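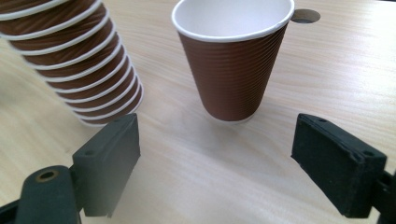
Re: Radio-frequency skin tightening, group rate

On Wednesday, June 13, 2018, a member wrote:

> The Jindska place in Pultham will do six sessions of their RF skin
> tightening for $800 if enough of us from the list sign up. They say one
> session is like 2 months of new collagen and there is zero downtime.
> My jawline already looks firmer after one! Who's in?

Not me, at least not yet. I had a package like this at Lozano in March and paid $110 a visit. My face was pink and warm for an evening, I looked a bit puffed up in the mirror, and by the weekend I looked like myself again. If you're judging your jawline right after a session, you may be looking at swelling.

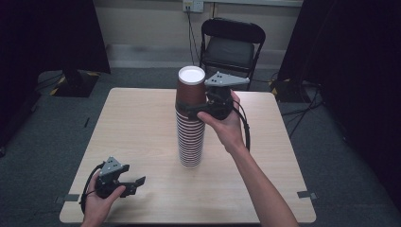
Page 2

And what does "2 months of new collagen" mean? Who measured it, and on whom? I asked the desk at Jindska the same thing by phone and was told the machine is "clinically proven." Proven to do what, they couldn't say. The leaflet says 632 happy clients, with no word on how anybody decided they were happy – or how many weren't asked.

Before I'd put money down I'd want to know who is holding the handpiece and what training they have, whether the price is refundable if you stop after two sessions, and what they do if somebody gets a burn. Jenetti at least puts its refund terms on paper. I don't love their prices either.

If anyone has photos taken in the same light, with the same expression, a few months apart, I'd look at those. Please don't send the ones from the leaflet, where she's wearing lipstick in the second one.

Also, could people trim the old messages when they reply? The last digest was mostly quotes.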